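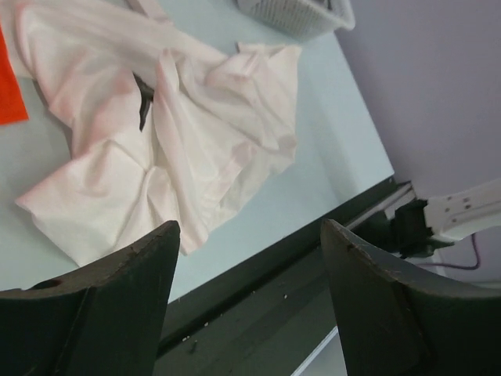
Whites waiting their turn on the Clisum

Search reviews Go

Reviews > Laundry & Linens > Tables & Folding Surfaces

Clisum folding table by Magesa: a long look at a plain piece of furniture

I have folded laundry on beds, on the lid of the dryer, on an ironing board (please don't), and for most of one winter on top of a chest freezer that made everything smell faintly of garage. So when my sister-in-law Houda Bouazza told me she'd bought a table just for folding, I laughed at her, and then I went over to her place on a Thursday evening and folded two loads on it and came home and ordered the same one. That was in December, and it has been in use nearly every day since.

The table is called the Clisum and it comes from Magesa, who I only knew for shelving. Mine is the blue-gray. It's a pale, quiet color, with a matte finish, and I was nervous about it on the website, where it looked closer to a hospital green, but in the room it's lovely. White things show up nicely against it. I hadn't thought of that as something a table could be good at, but if you've ever tried to find the corners of a white sheet on top of a white dryer you will know what I mean! Even a big rumpled heap is easier to face when you can see where it stops and the table begins.

Putting it together

The box weighed more than I expected and the delivery man and I had to have a little conversation about the stairs. Once it was up there, though, assembly took me 10 minutes, with the instructions propped against the baseboard and a cup of tea going cold. The legs come packed separately and each one has its own bolt, already threaded in, so you take the bolt out, set the leg, and put it back. The wrench in the bag is a flimsy thing and I used my own. If you have a proper socket set somewhere, go and find it first and save yourself the sore fingers.

One leg had a touch of wobble on our floor, which slopes (the house is old and does as it pleases). There's a screw foot at the bottom of each leg and a couple of turns cured it. I've had to turn it again once since, after we moved the table to sweep behind it.

The surface

It's smooth, and it stays smooth. I mention this as a person who has snagged a good silk scarf on a cheap table edge. Nothing has caught on this one, and I've dragged all sorts across it, including a wool blanket with a fringe and a net curtain that catches on the air if you let it. My neighbor Muthoni Nyamweya sews, and she ran her hand along the edge when she visited and said she'd happily cut fabric on it, as long as she had a mat down. I'd want a mat too, I think. I haven't taken a blade to it and I'm not going to!

The other side of smooth is that slippery things slide. Cotton behaves. Anything satiny wants to creep off toward the floor while you're busy with the other end, and I've taken to setting something on one corner to hold it, usually the clothespin tin. Houda puts a strip of that rubbery drawer liner down on hers when she does her pillowcases. I tried it and found it a nuisance, but she swears by it, so there you are.

Cleaning is a damp cloth and nothing else. I spilled fabric softener on it in the first week and it wiped away without leaving a shine, which had worried me on a matte finish. Pencil comes off as well. Ballpoint took some rubbing, and I can still find the spot if the light comes in low, though I've stopped looking for it.

Size and height

I keep a basket up at one end and work from the other, and there's room for a good spread of laundry in between. For shirts, towels and children's things it's plenty. For sheets it's a bit mean. A flat sheet has to be folded in half in your arms before it goes down, and I still do the king-size fitted one on the bed, with bad language. Magesa sells a longer version, and if I had the wall for it I'd have bought that one.

The height suits me very well. I'm not tall, and I don't have to lift my shoulders to reach across. My husband, who is a good deal taller, says it gets him in the lower back after the second load, and he'd like the legs longer. The screw feet give you a little extra but not enough to matter to him. I'd say try standing at a kitchen counter with your arms out as if you were folding, and if you find yourself stooping, think twice.

How it compares

Before ordering I borrowed a Bavitz from Munther Sayegh down the road, the kind that folds flat and hooks to the wall. It's a clever table and it costs less, and in a tiny apartment I would choose it. But it bounces. You press down a crease and the whole thing gives under your palm, and after a week of that I was ready for something with four legs on the floor. The Clisum doesn't bounce at all. You can lean your full weight on a stack of towels to flatten it and the table takes no notice.

Things I'd change

A shelf underneath, please. There's nothing but air down there, and I've pushed a crate into the space, but a proper shelf would be neater and would keep the detergent off the floor. I'd also round the corners more. They aren't sharp, but my hip has met the near one several times on the way past with my arms full, and it always wins.

And I do wish they'd send spare foot screws. I wrote to ask about them and had a polite reply the same afternoon saying that they could be bought in a bag of 16, when what I wanted was 2.

Would I buy it again? Yes, and in the same color. The laundry still piles up – no table will help you there – but I fold it standing up now, in one place, with the radio on, and the bed is free for sleeping in.

Rating: 4 out of 5
Good for: everyday folding, small to medium loads, shorter people
Less good for: king-size sheets, very tall folders, anyone short on floor space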